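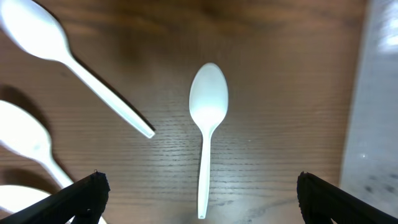 Trakedard T2 – garra de dois dedos para peças leves

Sessões de demonstração no showroom Drumley
Próxima data: 12 de julho de 2025
Lotação: 35 visitantes por sessão

A T2 abre até 50 mm, pesa 900 g com a câmara de pulso incluída e pega em talheres de plástico com uma seriedade que a maioria de nós reserva para loiça de família. A tarefa da demonstração é arrumar colheres: tirá-las do tampo de madeira e pô-las num cesto de plástico. Quem veio à espera de soldadura e faíscas costuma ficar desiludido uns minutos e depois não larga a bancada.

Uma colher branca parece fácil. É fina, brilha onde não deve e tem um cabo que foge assim que o dedo lhe toca de lado. Marcelino Carrasco, que conduz as sessões, deixa o público espalhar as colheres à vontade. O público é cruel – há sempre alguém que as encosta umas às outras.
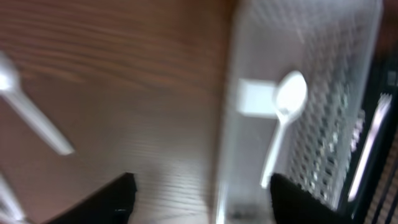

O cesto tem os seus caprichos: paredes perfuradas, translúcidas, e um rebordo que não perdoa aproximações otimistas. Os visitantes podem mudá-lo de sítio entre ciclos, desde que retirem as mãos antes de carregar no botão verde.

Incluído na T2
Dedos pretos mate, substituíveis sem ferramentas
Câmara de pulso com cabo de 700 mm
Software Stakard, licença de um ano

Opcional
Flange Onuoha para braços mais antigos
Segundo par de dedos (recomendamos; perdem-se)

Inscrição gratuita no balcão do showroom. O café também é gratuito e é servido por uma pessoa.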